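Skircombe opens its doors, and its drawers

10 Jan 2025

The Widora open day at Skircombe started at the loading dock, where a woman with a clipboard handed me a visitor sticker that refused to stay on wool. I put it on my shoe. Several people complimented the shoe.

Widora makes office furniture, mostly desks, and mostly desks you have sat at without learning their names. The company took over the Skircombe site from a shelving firm and has been promising a public tour ever since. They set one for October, called it off when the parking lot flooded, and finally held it this week. I drove two hours. My family has stopped asking why I do these things.

Our group had 16 people in it, according to the clipboard. We got the panel shop first, where boards go in one end of a saw the size of a bus and come out the other end as smaller boards. Our guide, Bilal Yammine, had to shout over it, so my notes from this part read "edges" and "never on a Friday" and then, underlined, "edges." The ear plugs were very good.

Then the drawer room. Widora has a rig that opens and shuts a drawer all day long, and we stood in front of it for longer than anyone would admit. A man behind me said it was like watching his teenage son look for socks. The rig does not get a lunch break, but the drawer is replaced when it starts to sag, and a small card taped to the wall lists the models that lasted. Gunau, the budget line, is on there. So is Farah, the expensive one. They are closer together on the card than they are in the catalog, and Bilal moved us along.

After that came the plain rooms, the ones I had driven out for. These are done up as the sort of small office most of us work in, with a door, pale walls and one piece of furniture pushed up against the far side. No ferns, no fake books, no bowl of lemons. The white desk we stopped at had a matte top with a few gray scuffs and a long band of rub marks across the middle, and I liked it much more than the spotless ones in the lobby. It looked like a desk that had met people. The near edge has a shallow curve cut into it, for the stomach, I assume, though the brochure says "approach."

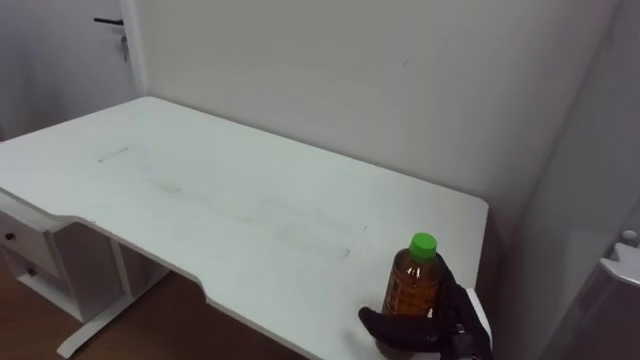

A matte top will show every sleeve that ever crossed it, according to Denise, and she would take an ugly wood-look finish any day over scrubbing a white one. She had one in her last job and wiped it down each night with a melamine sponge, and by spring it had shiny patches where the sponge had been and dull ones where it hadn't. Bilal conceded the point about the sponge. The official advice is a damp cloth and a little dish soap, and then, he said, you make your peace with it.

I asked about the curve. The early version had a much deeper one, and testers kept losing pens into their laps, so it was brought out to where it is now. That was the best answer I got all day. I also asked why the desk has no hole in the back for cables and was told that cables are "a separate conversation." The separate conversation is a clip-on tray, sold in a pack of 2.

Lunch was in the cafeteria, on Gunau tables, one of which rocked. It was fixed with a folded Widora brochure while a Widora vice president watched. Soup, a roll, a choice of pudding. The chairs were from another company and very comfortable.

The gift shop is a shelf. I bought an offcut of white desktop, sold as a cutting board with a warning not to cut on it, and a pencil. If you go, park on the upper lot and wear shoes you don't mind putting a sticker on. The next tour is supposed to be in the spring, parking lot permitting.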